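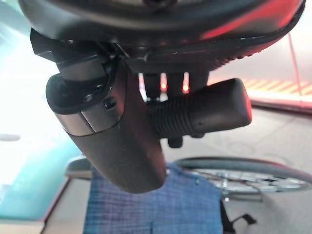 Blue checkered fabric, Fadbridge set.

Datasets / Household / Textiles / Trundero

Trundero: household cloth, folding and putting away

README, version 2

Trundero is a collection of 267 written records about ordinary household cloth: what the piece is, how it was folded, where it was put away, and what was noted about it at the time. The cloth is the kind most kitchens and linen closets have. There are dish towels, napkins, tablecloths, pillowcases, aprons, rags cut from old sheets, and a good number of pieces that don't fit any of those names and are listed simply as fabric.

The records were made in two places, a house in Fadbridge and the Kazlauskienė apartment. Urmas Kļaviņa wrote most of them and keeps the files. The first version went out in April and was missing the storage column. Version 2, July 2022, adds that column and fixes the spelling of color names.

What is in the folder

records.csv - one row per piece per handling. If the same napkin was folded again on another occasion, it has another row with the same piece ID.
pieces.csv - one row per piece, with the things that don't change: pattern, main color, hem, size class.
places.csv - the shelves, drawers, hooks and baskets, by short name.
notes/ - the longer handwritten notes, typed up. Most rows have no long note.
pictures/ - pictures by location. Many are close up, and the cloth can be out of focus.

All text files are UTF-8. Fields are separated by commas and any field with a comma in it is in double quotes. Empty means not recorded. It does not mean zero or none.

Columns in records.csv

record_id - a number. The numbers have gaps where rows were withdrawn after checking.
piece_id - matches pieces.csv.
location - F for Fadbridge, K for Kazlauskienė.
start_state - how the piece was found: flat, crumpled, hanging, folded, in a pile.
fold - the fold used. See the list below.
end_place - short name from places.csv.
pressed - yes, no, or empty. Pressed by hand on the table counts as no.
remark - free text, usually a few words.

Columns in pieces.csv

piece_id - a letter for the location and a number.
kind - towel, napkin, tablecloth, pillowcase, apron, rag, or fabric.
pattern - plain, striped, checkered, dotted, printed, woven figure.
main_color - the color a person would say first. One word.
hem - sewn, raw, fringed, or empty.
size_class - small, medium, large. Small is anything that can be folded with one hand on a counter. Large needs a bed or a full table.

About the kind called "fabric"

This is the most common question, so it gets its own section. A piece is called fabric when the person writing the record could not say what it was for. Some were cut from a bolt and never finished. Some had been a curtain or a tablecloth and were later cut down. If only part of a piece could be seen or reached, it was also put down as fabric. Please do not change these to towel or napkin on the strength of the pattern. Checkered cloth gets used for nearly everything in a kitchen, and the pattern tells you very little about the use.

Pattern names

We use "checkered" for every pattern of crossing bands or squares, large or small. Gingham, windowpane and plaid are all in there. Early rows used all of those words and Urmas merged them, as two people looking at the same cloth would often pick different ones. If you need the finer split, the old words are still in the remark field for some Fadbridge rows.

Striped means stripes in one direction only. A plain cloth with a colored border is plain, and the border goes in the remark.

Blue was a problem. The first version had navy, sky, denim and "faded blue" as separate colors. They are now all blue. A piece that is half white and half blue by area, as with many checks, is still blue here, since that is what people call it when they ask for it.

Fold names

half - once across the long side.
quarter - half, then half again.
thirds - both long sides brought in over the middle.
thirds and half - thirds, then once across. Used for most dish towels in Fadbridge.
roll - rolled from the short end. Used in the Kazlauskienė kitchen drawer, which is shallow.
drape - laid over a hook, bar or chair back with no fold made on purpose.
loose - put away without folding. Mostly rags.

When a fold was started one way and finished another, the finished fold is the one recorded. A fold that was undone and left undone is entered as loose.

Places

Fadbridge has a linen closet in the upstairs hall, a deep kitchen drawer, and a basket by the back door for rags. The closet shelves are named top, mid and low. The basket is just "basket". At the Kazlauskienė apartment there is the shallow drawer, a row of hooks behind the kitchen door, and a chest at the foot of the bed for the large pieces. The chest was being sorted while the records were made, so its contents change from row to row - treat "chest" as one place and don't try to work out layers.

How a record was made

A piece was taken as it lay and its start state written down first. Then it was spread out if it needed to be, folded, and put away. The remark was written last. Large tablecloths were folded on the bed in both homes. Small things were done on whatever surface was free.

Nothing was ironed for the sake of the records. Where pressed is yes, the piece had been ironed already and was folded along the old creases.

Known problems

The pressed column is mostly empty for Fadbridge. It was added to the sheet after most of that house was done.

Napkins that belong to a set were given separate piece IDs in the apartment. In Fadbridge a matching set sometimes shares one ID. Check the remark for the word "set" before you total anything by piece.

A few aprons are listed with the fold "thirds" when the strings were tucked in first. There is no separate name for that. The notes folder has a longer description under aprons.txt, including how the strings were wrapped on the ones with a bib.

Size class was judged by eye. Pillowcases are medium in one home and small in the other. We left them as written.

The pictures do not match up one to one with rows. Color in them depends on the light. For color, use the table.

What it might be good for

People have asked for it to compare fold choice with storage place, and that works reasonably well. The shallow drawer and the roll go together strongly. It has also been used to practice cleaning up a messy table, which it suits, and for a small word list of household textile terms.

It is a poor source for anything to do with fiber content or age. Labels were not read. Cotton, linen and blends are not told apart anywhere in the files, and a remark such as "stiff" or "thin" is one person's opinion while folding.

Using and changing the files

You may use and share the files with credit to Trundero. If you publish a changed copy, give it a new name and say in its README what was changed. Irnar hosts the download and does not answer questions about the contents.

Corrections are welcome. Send the record_id, the column, the value as it stands and the value you think it should be. Corrections to color names will be read but probably not applied, for the reasons given under pattern names.

Still to do

- fill in hem for the apartment rags
- split the chest rows if the sorting notes can be found
- type up the remaining handwritten pages on tablecloths
- decide what to do about tea cozies, which are currently left out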